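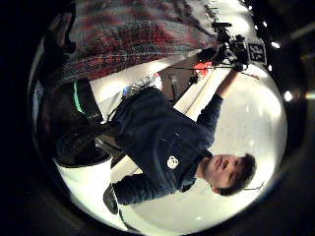
Grip tool up by the plaid, one of us in the navy sweatshirt, ceiling lights on.

April, Stakari trial notes, second entry

OK, so we've had the Stakari hand-held kit long enough now that I should write down what I think of it before the sales call, or I'll just nod along at whatever they tell me. Quick reminder of what's on the table: Stakari rents us the hand-held grippers, Mondal does the upload and cleanup software, and the whole thing gets sold as one package through Hasbridge. We want it for the Grostness fabric job, meaning hanging, folding and draping, all the soft stuff our arms are still terrible at.

Pickup first. The tool is nicer to hold than I expected! The handle sits well and I could keep my wrist in a normal position for most of the morning. Holding it up high is another story. Anything above shoulder height gets old fast, and you can see it in the recordings too, the path gets shaky toward the end of a long run. I'd like to ask if they have a lighter bracket. We swapped people every 48 minutes in the end, and that felt OK to me, though my shoulder would vote for less.

The view is very wide, which I like for cloth. You get the whole drape in there along with half the room. Downside is the lights. Our ceiling lights blow out whenever the tool tips back, and the pale wall goes nearly white with them. Mondal's software flagged a bunch of runs as "low texture" and I'm pretty sure that's why. Tried turning off the back row and the flags dropped, but then the dark sleeves and the dark gloves turned into one big blob. So, no free lunch there. Next thing to try is a sheet of something matte over the white surface, and maybe lighter gloves.

Cable: still annoyed about the cable. It's thin and it wanders in front of things. I taped it along the handle, which helped until the tape let go. Somebody please order the little velcro ties (the short ones, not the ones we got last time that go around a drainpipe).

Calibration took two tries on the first day and one try after that. The guide is fine except for step 2, where the drawing shows the tag the other way up from how it prints. Cost me most of a coffee break. I've penciled a note in our copy.

Software side, the uploads are slow but they finish. We pushed 300 runs and all of them showed up in the dashboard with the right labels, even the ones I named badly. Search works. Deleting does not, or I can't find the button. The replay view is my favorite part of the package -- you scrub through a run and the gripper width is plotted right under it, so it's easy to spot where somebody lost the hem and grabbed again.

Price, as quoted by Hasbridge: 1,000 a month for the pair of tools plus software, spare fingers extra. I think the fingers should be included. We've already chewed up one set on the plaid, the weave catches on the pads and pulls at the edges. Smooth cotton was no trouble at all.

Where I'm at: I'd keep it another month, but I wouldn't sign for the year yet. The heavy fabric results aren't there and I want to see a run on the real arm trained from our own recordings before anybody spends more.

To ask on the call:
- lighter bracket, or a counterweight?
- fixed exposure, can we set it ourselves?
- softer pads for woven stuff
- spare fingers in the monthly price
- how to delete a run

Left to do: redo the plaid set with the back lights off, charge both tools overnight, and wipe down the lenses, mine had a thumbprint on it all afternoon.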